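Soundbar questions I get asked a lot

Do I need a soundbar if my telly is new?
Probably, yes! Thin sets have thin speakers, and most of them fire at the wall or the floor. I put up with mine for three years and kept the subtitles on the whole time.

Which one do you use?
The Torkus 66, under the set in the front room. I had the smaller Hikach before that and it was fine for the news, a bit weedy for films.

HDMI or optical?
HDMI, if your telly has a socket marked ARC or eARC. You get one remote for the volume and it switches on with the set. Optical still works well – you just end up with two remotes on the sofa arm.

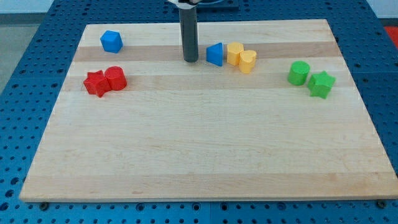
If you do go optical, pull the little plastic cap off the end of the cable first. Milagros Zapata wrote to me in October after a whole evening of silence, and that was all it was.

The voices don't match the lips. Is it broken?
I doubt it. Look for "audio delay" or "lip sync" in the sound menu and nudge it a step at a time. Mine is happiest on 8.

Should I get the separate subwoofer?
Not in a flat, unless you like your neighbours knowing what you watch on a Friday night.

Can I hang it on the wall?
Yes, but check the screws in the box suit your wall. Mine didn't, so I bought longer ones.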